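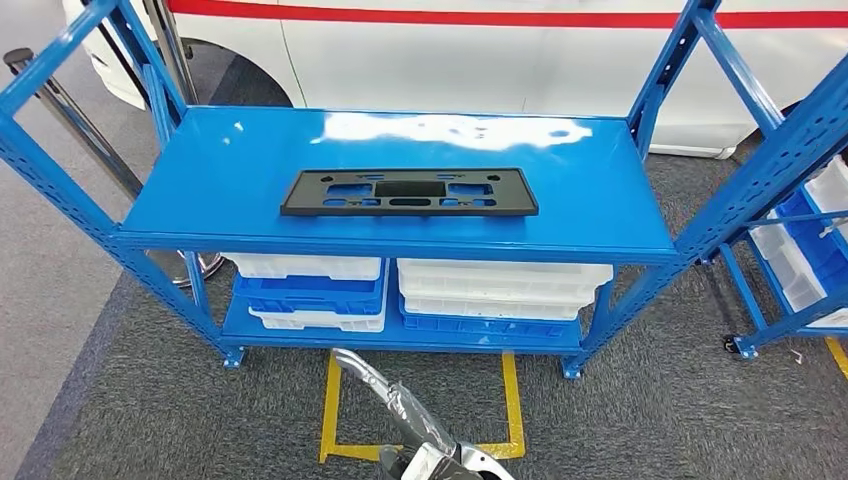
My new children's novel, The Night Clerk of Urkberg, comes out in January from Burkolard Books, and I'm so pleased I've decided to write the press release myself (my publisher said yes before I'd finished asking). It's a mystery for readers of nine and up, set in a seaside town in the winter of 1931, and it has a missing lighthouse keeper in it, a great deal of fog and a girl called Tilda Nwachukwu who can't leave a locked door alone. Most of chapter six takes place in the lost property room at the railway station, which I had great fun filling. I gave it tall racks with slotted uprights, the sort you see in bright blue steel with crates stacked on the bottom shelf, only mine are iron and rather rusty, and Tilda has to climb them in her nightdress.

By Areti Christodoulou
January
12 shares

So, the story! Tilda is eleven and lives over the station with her father, who does the night shift at the ticket window. When he falls ill with bronchitis she puts on his cap, stands on a box and sells the tickets for him, hoping the passengers will be too sleepy to look closely. On her second night a man buys a single to the end of the line and leaves a parcel on the counter. Inside is the log book from Vekent lighthouse, with the last 49 pages cut out. By morning the light has gone dark and the keeper can't be found.

I won't say who took the pages. I will say that my own mother guessed wrong twice, and she reads four detective stories a week.

I've wanted to write about a station at night ever since I was small and we used to wait for the late connection on the way home from my grandparents'. There was a waiting room with a stove, and a clerk behind glass who never seemed to look up, and I used to make up whole lives for him. He was a spy, mostly. Tilda came along much later, when I was meant to be writing something else altogether (a picture book about a goose, still in a drawer), and she pushed everything out of the way.

The book runs to 275 pages and has a map of the town at the front, which I drew myself in pencil and which somebody with a steadier hand has inked. Do look at it closely. There's a clue on it, down by the harbour, and I'm told it's quite hard.

A word for parents and teachers, as I've been asked already: yes, there's danger, and one properly frightening bit on the causeway when the tide comes in. There's no gore. The keeper's dog is in peril for a chapter and a half and he is FINE, I promise. Tilda's father gets better too, though he has some things to say about the cap.

Burkolard are printing 2564 copies to begin with, in hardback, and an ebook comes out at the same time. I'm visiting schools and libraries all through the spring term with a talk on making up a mystery backwards, starting from the culprit. It lasts an hour, it's noisy, and everyone goes home with half a plot. Schools can book me through the Burkolard press desk, who can also send out reading copies and a set of classroom notes on the 1930s.

And there will be a second book. I'm 1122 words into it, so please don't ask me how it ends. Tilda has been sent to stay with an aunt in the hills, there's a brass band, and somebody has stolen the tuba.

Comments (3)

marshlark
Ordered for my granddaughter, though I'll be reading it first. Is the map on the ebook as well? I can never see them properly on mine.

Mr P, Year 6
You came to us with your last one and they talked about it for weeks. Have emailed the press desk about a visit, any date after half term suits us.

Dot H
Thank you for telling us about the dog.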